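Proportionality in Workplace Misconduct Penalties: A Review of Disciplinary Codes at Two Employers

Final Project Report, Public Policy and Labor Relations
Submitted by Đức Khổng
Faculty adviser: Rosemarie Meinecke
June 6, 2020

1. Purpose

This report examines how two employers assign penalties for workplace harassment and whether employees regard those penalties as fair. Public discussion of harassment has concentrated on well-known offenders. Far less has been written about the ordinary cases handled by personnel offices, in which the conduct ranges from a single offensive remark to repeated physical contact. The project asked whether written codes separate these forms of conduct clearly enough to guide the people who must apply them.

2. Employers Studied

Chantharasri is a food distribution company with 900 employees, most of them at its Nutville warehouse. Brandow is a manufacturer of packaging equipment with 800 employees at its plant in Josthorpe. Both companies provided their disciplinary codes and permitted the distribution of a voluntary survey. Neither company released individual case files, and no complainant or accused employee was identified to the author.

The Chantharasri code lists harassment as one offense. The penalty is left to the judgment of the site manager and may be anything from a written warning to dismissal. The Brandow code divides harassment into graded levels and attaches a range of penalties to each. It also requires that the person who investigates a complaint be different from the person who decides the penalty. 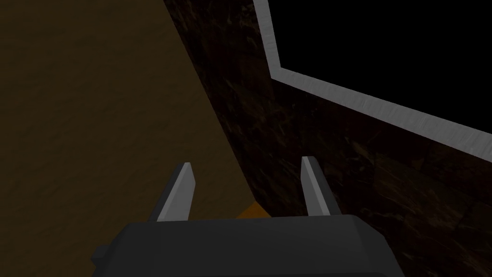 The survey presented short written accounts of misconduct and asked respondents to choose a penalty for each. A total of 1401 completed forms were returned from the two companies combined. The accounts were set in places familiar to the respondents, such as a loading area, a break room and an assembly line. Questions about equipment were kept out of the form, although the working surroundings do affect how complaints arise. A gripper with two narrow, flat fingers can be operated without a second person standing close by, while hand packing often places employees shoulder to shoulder. Several respondents noted in the comment section that crowded stations made it harder to tell accidental contact from deliberate contact. The accounts used in the survey therefore stated plainly whether the contact was intended.

3. Findings

Respondents at both companies agreed widely that deliberate physical contact of a sexual nature should lead to dismissal. Agreement was weaker for verbal conduct. Some respondents favored a warning and required training for a first remark, and others favored suspension. Previous warnings mattered a great deal in these answers. The rank of the offender mattered as well, and many respondents wanted supervisors to be held to a stricter standard than the employees who report to them.

Employees at Brandow were more likely to say that they could predict the result of a complaint. Employees at Chantharasri more often wrote that the result would depend on who was accused. The survey did not measure whether either belief was correct.

4. Limitations

Participation was voluntary, and employees with strong opinions may have been more willing to respond. Temporary workers did not receive the form. The written accounts were brief and could not convey the full history between the persons involved.

5. Recommendations

It is recommended that Chantharasri adopt written levels of misconduct before its next code review in September. Each level should state a minimum and a maximum penalty. Both companies should publish a yearly summary of outcomes with names removed, and both should extend their codes to temporary workers. Brandow should also set a time limit for decisions, as its present code contains none.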